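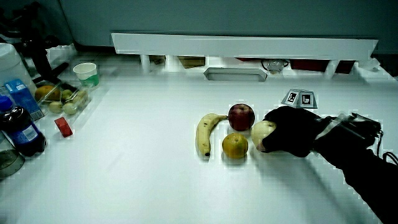
Putting the shopping away is the chore most people in Henemcombe would hand over first, if a poll by the town's Saturday repair club is any guide, and a small firm on the edge of town has spent much of this year finding out how hard that would be. Clistari, which works from two rooms above the old print shop, wants a machine that can unpack a bag of groceries, sort the contents and put each thing where it belongs. It begins with people doing the job by hand, over and over, at a white table. A banana, a red apple, a citrus fruit and a pear sit close together in the middle, and a black-gloved hand has the pear cupped from behind. The glove and the device strapped at the wrist are part of how the firm records what a person's hand does, so that a machine might one day copy it.

"Everyone asks about the heavy stuff, and the heavy stuff is fine," said Inês Marinho, who runs the project. "A bottle is a lovely thing to pick up, it's the same all the way round! Pears are where it gets interesting. They lean on each other, they roll, and they bruise if you so much as look at them."

The firm has now logged 1099 separate goes at the fruit task, done by four people working in shifts. Each go is short. Someone clears the fruit, someone puts it back in a different order, and off they go again.

So can a machine do it yet? Partly, and the part it can do is a joy to watch. At an open morning on Sunday, Clistari's test arm, known in the office as Lehner, was given 10 mixed items and a bowl. It put nine of them in without help, slowly and very gently, and got a round of applause from a crowd that had mostly come in for the coffee. The tenth was a plum, which it nudged across the table three times before Narayanan Varma, one of the engineers, stopped the run.

The whole thing took 184 seconds. Varma's mother, who was in the front row, said she could have done it in six.

He didn't argue. "She could, and while talking on the phone," he said. "But a year ago we couldn't have put a ripe pear in there at all. We'd have had juice. Now it picks up the pear, it puts down the pear, and you can eat the pear afterwards. I had one for lunch."

Things get much shakier away from fruit on a clear table. Bags are still beyond it, as thin plastic folds over whatever is inside and the arm loses track of what it is reaching for. Eggs haven't been tried in public. Fridge shelves, with jars standing in front of other jars, are pencilled in for October.

Shops may see it sooner than kitchens do. Jidatum, which supplies greengrocers across the county, has offered Clistari a corner of its packing floor for a trial in which the arm would fill trays of loose fruit beside the regular staff. Celeste Falcão, the floor manager there, came to the open morning and stayed to the end.

"Our packers turn every piece over and check it without thinking, and I'd want to see it do that," she said. "It doesn't check anything yet. It just moves things. But it moved a soft peach better than some of our Christmas temps, and I was really pleased to see that."

No start date has been agreed for the trial, and neither side would talk about money. Marinho said a home version was years off and she wouldn't guess how many.

In the meantime the firm is looking for more hands. Sessions last two hours, are paid, and need no experience beyond having once unpacked a shopping bag. Left-handed people are especially welcome, as all four of the present team are right-handed. Anyone interested can call in at the office on a weekday afternoon and ask for Soledad Daza.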